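Visit report: the simulation cell at Skaltico

Circulation: maintenance group, Roussel site

I spent an afternoon in February at Skaltico's workshop to see how they set up and look after the simulated cell used for door trials. Mitra Ghasemi runs it. Anatole Picard keeps the robot model in step with the two-armed machine in the hall next door, and he sat in for the second half. Our interest was narrow: we start door work on our own unit in the spring and have no agreed way of checking a model before a batch of runs.

The cell is one workstation, one spare and a shared disk. The robot model is white in the torso with black shoulder sections, two arms and a gripper on each. The rooms are kept as separate files and loaded one at a time. The door room has a panelled double door in a dark red frame, with metal handles near the centre seam. Mitra rates it the most useful room they have, as an arm fault that stays hidden in free movement tends to come out when a gripper has to follow the swing of a door.

Viewing is done mainly from the robot's own viewpoint. A second view can be opened on the spare machine, but it slows the runs and is left off for batches.
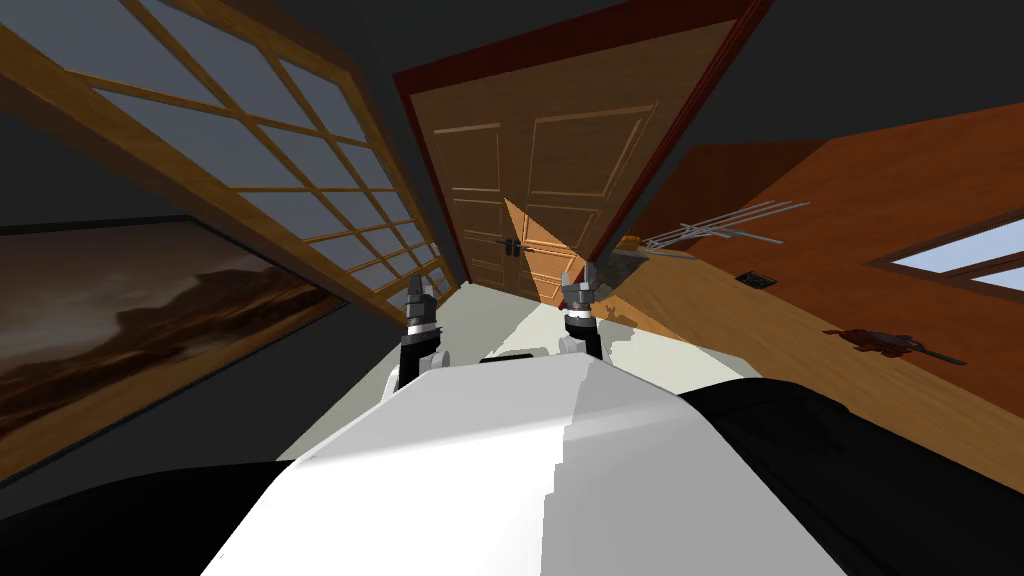

How often does the model have to be checked against the real machine?

Every 1000 simulated door cycles, and also after any repair that involves taking a wrist or a shoulder off the real unit. The check takes 15 minutes if nothing is out.

The check itself is kept on a printed sheet by the workstation. Both arms are sent to a fixed rest pose, then to a forward reach, and the joint readings are compared with those stored from the real machine. Anything more than 2 degrees out stops the batch. The grippers are then opened and closed against a plain block, and the finger force is logged. Only after that is a room loaded.

Anatole showed us a fault from the previous month. The right wrist on the real unit had been rebuilt with a new bearing from Oten and refitted one bolt hole round from its old position. The offset was corrected in the controller but not carried over to the model. Runs went ahead for most of a morning before the log showed the right gripper meeting the door early. The repair on the model side was a single value in the joint file. Finding it took far longer, and a line for wrist position has since been added to the sheet.

Door hinges are the other regular job. In the model each leaf has a friction value and a stop angle, both taken from measurements. Odette Jacquet does the measuring with a spring balance hooked over the handle, pulling at right angles to the leaf. She takes 18 readings per door and throws out the highest and the lowest. The values are entered by hand. I asked whether this could be read in directly and was told that the script exists but does not handle doors with a closer.

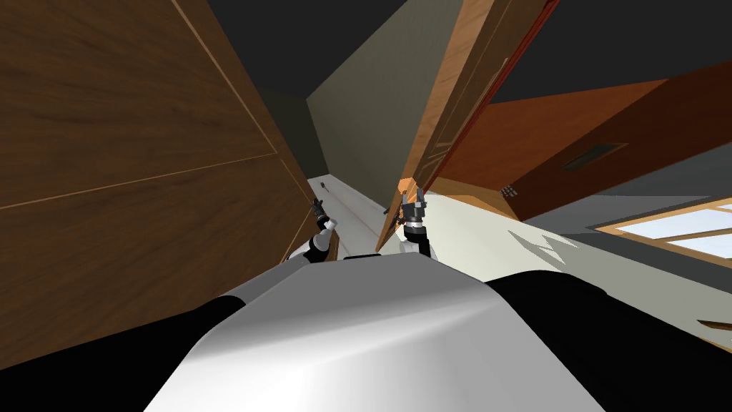

Contact settings get the same treatment. If the fingertips are set too stiff they chatter along the edge of a leaf and the arm motors show a false load. If they are too soft, the fingers sink into the surface and the log reports a grip that a real hand would not have. Mitra starts from the stiff end and backs off until the motor trace settles. She does this for each gripper separately, as the pads on the real unit wear unevenly.

Backups are simple. The robot model, the room files and the joint file are copied together at 6 pm under one version number, and a batch log is not accepted without that number at the top. The version tool is Brekia, an older release. Faustine Rolland would like to replace it, but not while trials are running.

Points to take up at Roussel:

Adopt the check sheet, with the wrist position line included.

Buy a spring balance with a hold function. Ours has none.

Ask Maëlys Aubert whether our joint file can be exported in the format Anatole uses. He has offered to send a blank one.

Decide who signs off the model after a repair. At Skaltico it is the fitter who did the work, together with whoever starts the next batch.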